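How I Get a Small Kitchen Back in Order in 40 Minutes

I live with a kitchen that has one run of white countertop, and everything has to happen on it. Stove on the left, sink on the right, and a strip in between that I could cover with two dinner plates. For years I cleaned it by picking up whatever annoyed me most and wiping under it, then finding the next annoying thing. It took all evening and it never looked done!

So this is the routine I use now. I stole the bones of it from my friend Ásdís Snorradóttir, who rents out two tiny apartments and has to turn both kitchens over on a Wednesday, and then I messed with it until it fit mine.

What you'll need

Two microfiber cloths (one damp, one for drying), a sponge with a soft side, dish soap, baking soda, and a bin or box for stuff that doesn't belong in the kitchen. I use an old Løken crate because it slides under the table. Any box will do. If you've got a glass stovetop, add a plastic scraper, the kind with the rounded corners.

Step 1: Clear in one direction

Pick a side and go. I start at the stove and work toward the sink, so the dirty things travel the same way I do and I'm never carrying a greasy pan back over a clean counter. Anything that needs washing goes next to the sink. Anything that lives somewhere else in the house goes in the crate, and you don't leave the room to deliver it! I mean it. The minute I walk a hair tie to the bathroom I end up reorganizing the bathroom.

Step 2: Let the stove soak while you do something else

Make sure the burners are off and completely cool, then sprinkle baking soda over the crusty spots and lay the damp cloth on top. Walk away for 13 minutes. I used to scrub right off the bat and my arm would be done before the stove was. The soak does most of it for you, and the timer keeps me honest about the next step.

Step 3: Empty the sink before you fill it

I know this sounds backward when you have a pile waiting. But a sink with things lying in the bottom is a sink you can't wash anything in, and mine collects odds and ends like you wouldn't believe — bottle caps, toys, the sponge, one sad teaspoon. Lift it all out, give the basin a quick rinse, and then start with hot water and soap.

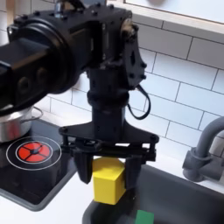 Wash in the boring old order: glasses, silverware, plates, and pots at the very end. Change the water when it goes gray. With a dark sink you can't always tell by looking at it, so I go by the suds, and when they're gone, the water goes too.

Small plastic things get a quick swish and then sit on a folded towel to dry, away from the stove. (Ask me how I melted a measuring cup.) Metal pots I dry right away with the second cloth, or they get those chalky spots that make clean pots look dirty.

Step 4: Back to the stove

Take the cloth off and wipe in circles. The baking soda should bring most of the gunk with it. For anything still stuck, hold the scraper nearly flat and push gently, then wipe again with clean water until there's no white haze left. Haze is the thing I get wrong most often. I think it's finished, the sun comes in, and there it is.

Step 5: Faucet, rim, counter

Wipe the faucet from the top of the spout down to the base, and get right in around the bottom where it meets the counter. An old toothbrush is great there. Then the rim of the sink, and the counter last, sweeping the crumbs into the basin so you can rinse them away in one go.

Step 6: Deliver the crate

Now you can leave the room! Mine usually takes over 20 trips' worth of stuff and turns it into one lap of the apartment.

If you only have a few minutes, do steps 1 and 3 and leave the stove for tomorrow. I do that more than I'd like to admit, usually with the cloth still hanging over the faucet.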